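Progress report to the grants manager: Shevchuk Legal Observer Fund
Plemcombe Protest Rights Network
Period covered: the six months to the end of May

1. Summary

The grant pays for trained legal observers at demonstrations in Plemcombe and the nearby towns, a telephone line for people who have been arrested, and printed advice cards. All three parts of the work are running. Observer training is on target, the telephone line is ahead of target, and the complaints work is behind. Spending is within budget.

2. Observer training

We set out to train 40 observers over the full year and reached that number in May. The course now takes one long day instead of two evenings. People travelling in by bus had been missing the second evening, and we were ending up with observers who knew the law on stop and search but had never practised taking notes in a crowd.

The afternoon is spent on note-taking. Trainees write down times, shoulder numbers and the wording of any order given by police, then compare their notes in pairs. We have dropped the session on social media and put more time into what to do if an observer is asked to give a statement. Lunch is provided and comes out of the venue line of the budget.

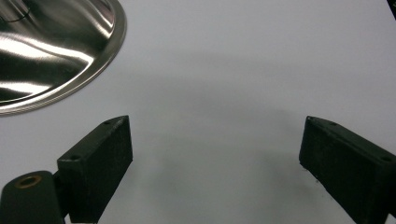 Several trainees said the role-play on dispersal orders was too short, and one added that she still would not know what to do if two officers gave different instructions to the same group. We have lengthened that exercise and written a half-page note on conflicting orders, to be handed out from the next course onwards.

3. Telephone line

The line took 1053 calls in the period. Most came from friends and relatives trying to find out where someone was being held. A smaller group came from people already released, who wanted to know what their bail conditions meant. The longest waits were between 9 pm and midnight after the two large marches on the town hall, when only one person was on shift. We now put two people on for any march with more than one assembly point.

Calls are logged in Oto, the case system we moved to at the start of the grant. It has been slower to set up than we expected. Old records had to be typed in by hand, and the form for recording injuries still lacks a field for the place where the injury happened. The supplier has agreed to add this at no charge.

4. Advice cards

We printed 3000 cards and have given out 2603. The rest are held at the office for the summer marches. The card was reworded once, before printing, after our solicitors pointed out that the line on refusing to give a name was too broad. Mutach, the student group, asked for a version in larger type and we would like to include this in the next print run.

5. Complaints about use of force

This part is behind. We planned to help people file complaints within four weeks of an incident and have not managed it in most cases. Medical records arrive late, and some people decide not to go on once they have been told how long a complaint may take. The police have replied to our letter about the use of batons at the March demonstration, but the reply does not say who gave the order — we have written again and asked for a review of that point.

6. Money

Training cost slightly less than planned and the telephone line slightly more. We ask permission to move the training underspend to the telephone line. No other changes are requested.

7. Next six months

Two further training days are booked. We will also hold a refresher for existing observers, finish the injury form in Oto and send you a separate note on the complaints work once the second police reply has come in.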